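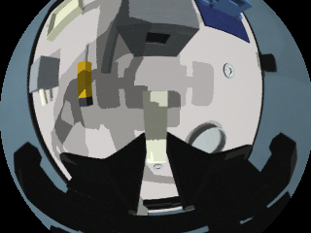 Plasari Bench
Simulated two-arm tabletop assembly scene, by Cellard

$59 per seat, per month. Academic seats $25. Runs on your hardware, in your building, at whatever hour you decided was a good time to start a training run.

Plasari Bench is a ready-made tabletop for people who need two robot arms to handle small parts and would like to break as few real ones as possible. You get the table, the arms, the grippers, the parts and the cameras, all set up to talk to each other. You bring a policy, a controller or a human with a leader arm and some patience.

We built it after spending most of a winter on our own pick-and-place scene, which had perfect cubes on a perfect floor under perfect light. Every policy we trained loved it. Then we moved them to a workshop table with washers on it, and they behaved like tourists in a train station. Plasari is what we wish we'd started with: clutter, odd shapes, parts that sit half behind other parts, and shadows from the arms falling right across whatever you were hoping to see.

What's on the table

The stock layout has flat washers, blocks and bars in several grays, a shallow round dish, a low tray, pegs, and a large blue box with an opening in its side. There's a yellow-handled tool too, and it is the part customers write to us about. It is long and thin at one end and thick at the other, and grippers have opinions about it. We have left it in.

The washers are small on purpose. If your policy can find a ring that is mostly in shadow and pick it up without shoving it across the table first, you probably don't need our sales team to tell you how things are going.

Every part can be moved, swapped, recolored, resized or removed from a plain text file. Part positions can be randomized within limits you set. There's a checkbox called "allow unreasonable placements" and it does what it says.

Cameras

You get a fisheye camera on each wrist, looking down past the fingers, and fixed cameras you can put wherever you like. The wrist views include the gripper, as they would on the real thing. A fair amount of your image will therefore be black hardware. You can hide the fingers in settings. We'd ask you to think about why you want to.

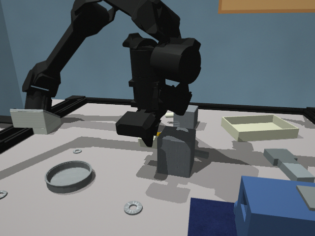

Plasari Bench from a fixed camera, with the gripper low over the table and the round dish in the foreground.

Shadows are on by default and overlap the way they do when more than one light is involved. Light positions can be changed between episodes or left alone. Turning shadows off makes everything run faster and makes your success rate go up, and the log file records that you did it.

Tasks included

Twelve tasks come with the base license, in the order we'd try them:

- Single washer to tray
- Single washer to dish
- Peg to tray
- Bar pickup, clear table
- Bar pickup, cluttered table
- Block handoff between arms
- Bar handoff between arms
- Tool pickup by handle
- Tool handoff
- Part through the box opening
- Clear the table
- Clear the table, washers last

The handoffs are where most people stall. Both arms share one workspace and contact between them counts as a collision, which ends the episode unless you tell it otherwise. Bernus, our contact solver, handles the small-part physics. It is slower than the one you're using now. Washers also stay on top of the table with it, where washers belong.

Demonstrations

The license includes 1333 teleoperated episodes across the task list, with joint states, gripper commands and every camera stream in sync. They were recorded by people, and they look like it. There are hesitations, second attempts and one operator who approaches everything from the left. We removed episodes with dropped frames and kept the clumsy ones, tagged as such, so you can filter them out or train on them, depending on your philosophy.

"I asked for a cleaner dataset and was told to use the filter," says Mohit Dwivedi, who runs the manipulation group at Nishad and has had seats since the beta. "The filter was fine. We ended up putting the messy episodes back in for the handoff tasks."

What you'll need

A Linux machine with a recent discrete GPU. Physics alone will run on a laptop. Physics plus all cameras will also run on a laptop, in the sense that a canoe will cross an ocean. Installation takes some 25 minutes on a decent connection, most of it spent downloading textures for objects that are, yes, mostly gray.

Known issues

Part edges can show a jagged line where light meets shadow. A fix is planned for the April release.

Resetting a scene while an arm is holding something leaves the something in midair for one step. Harmless. A bit spooky at night.

The box can be picked up by neither arm. We get asked.

Licensing

Seats are monthly and can be paused. Models you train are yours, and so are any episodes you record. The demonstrations that come with the license may be used for training but can't be passed along outside your organization.

Trials last 12 days and include everything except phone support. Email support is included and answered by the people who wrote the software, so please be specific, and attach the log. We'll know about the shadows.

Start a trial | Compare seats | Read the setup guide

We use cookies to remember your settings and to see which pages people give up on. Accept all | Only the necessary ones | Cookie settings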